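Lulmont estrena una rutina de puesta a punto para sus pinzas de mano

Cada jornada en el taller de Lulmont empieza ahora con una revisión completa de las dos pinzas manuales - y el equipo no puede estar más contento con el resultado.

Lulmont, el laboratorio de manipulación de Skallico, ha puesto en marcha en enero un nuevo procedimiento de ajuste y cuidado para su puesto de demostración con pinzas de mano. El puesto sirve para registrar cómo una persona agarra, mueve y suelta objetos cotidianos, y con esos registros se programan después los brazos de la casa.

La rutina dura aproximadamente 15 minutos. Primero se limpian las caras de los cubos de marcadores con un paño seco, sin disolventes, y se aprieta la base de cada cubo. Después se abren y cierran las mordazas a mano, despacio, atendiendo a cualquier roce. Por último llega la parte que más gusta al equipo: una serie de agarres con objetos ligeros, que deja ver enseguida si una mordaza cierra torcida o aprieta más de la cuenta.

El procedimiento se desarrolló junto con Ragnarsson, que aporta las piezas de recambio. Durante el periodo de pruebas se hicieron 976 agarres de comprobación y se anotaron 201 ajustes, casi todos en la tornillería de los cubos. ¡Un material estupendo para seguir mejorando! Las almohadillas de las mordazas se cambian ahora en cuanto pierden agarre, y cada cambio obliga a repetir el calibrado antes de volver a grabar.

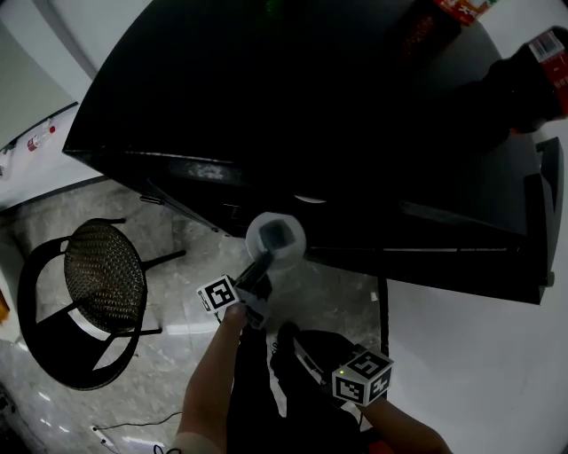 Agarre de un vaso translúcido con una de las pinzas de mano, junto al borde de la mesa.

El siguiente paso será llevar la rutina al taller de Stullmont, donde se montará un segundo puesto con la misma ficha de revisión. Allí se probará además un nuevo soporte para guardar las pinzas entre sesiones, con los cubos protegidos de golpes y polvo.

La ficha, de 2 páginas, está disponible para talleres y centros de formación que trabajen con equipos parecidos - basta con solicitarla al departamento de comunicación de Skallico.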